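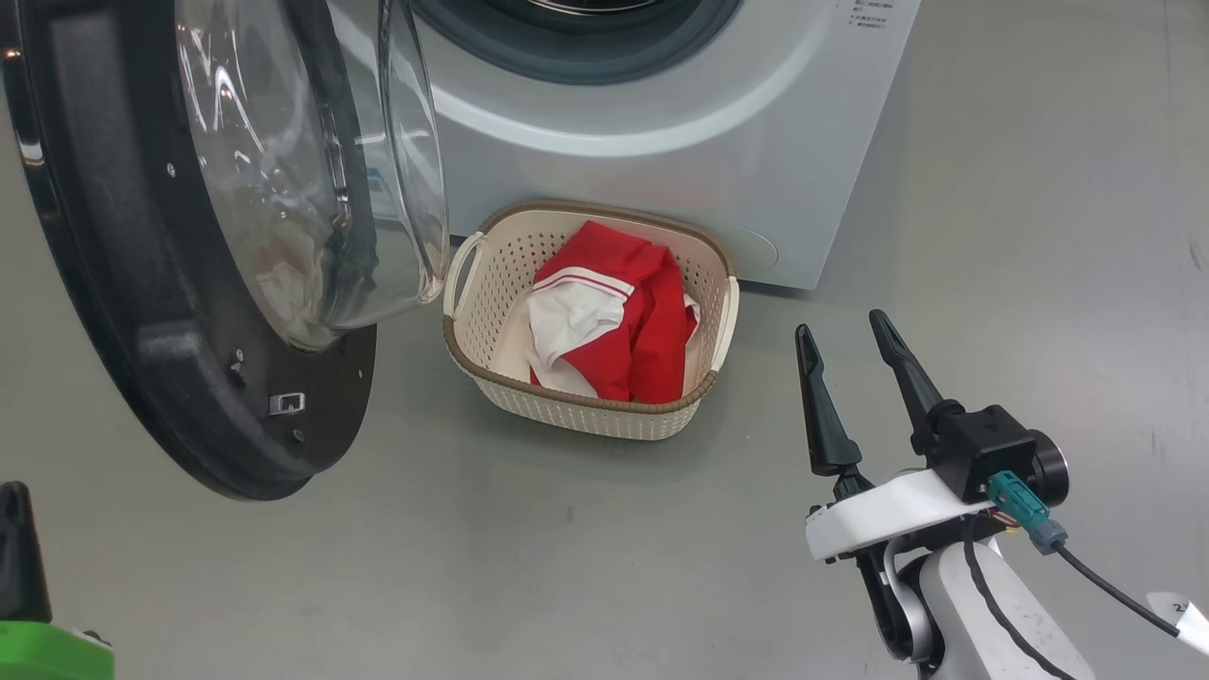 Chapter 3
Water and Detergent in the Home Laundry

Most stains leave cloth because of chemistry, with some help from movement. Water alone removes sugar, salt and sweat, which dissolve in it easily. Grease, soot and clay do not dissolve, and they need a detergent to lift them off the fiber and carry them away in the rinse.

This chapter covers the two materials present in every wash, water and detergent. Fabrics were treated in Chapter 2, and drying and pressing are left to Chapter 4.

After reading this chapter you should be able to:
Explain what a surfactant does at the surface of a fiber
Describe how hard water affects soap and detergent
Choose a water temperature for a given soil and fabric
Work out a detergent dose from the load and the hardness of the water

Key terms: surfactant, builder, enzyme, hardness, redeposition, soil load

3.1 A Case to Begin With

Renata Vergara manages the linen room of a small guesthouse in Pereyra. In December she noticed that her white towels had turned gray and stiff. She added more powder to each wash, and the towels got worse. Facundo Cabral, who supplied the powder, tested the tap water and found a hardness of 200 milligrams per liter, measured as calcium carbonate. The guesthouse had recently changed from a stored rainwater supply to a well.

Two things were happening in her machines. Calcium in the well water was tying up part of the detergent before it could work. The extra powder was also more than the rinse could remove, so residue stayed in the loops of the towels and held soil there – a problem called redeposition when the soil comes from the wash water itself. We will return to her towels in Section 3.4, where you will calculate a better dose.

3.2 How Surfactants Work

A surfactant molecule has two ends. One end is attracted to water and the other to oil. In a wash, the oil-loving ends gather on a greasy spot and the water-loving ends point outward. As the cloth moves, the grease rolls up into small drops, each one coated with surfactant. The coating keeps the drops apart from one another and away from the cloth until the water drains.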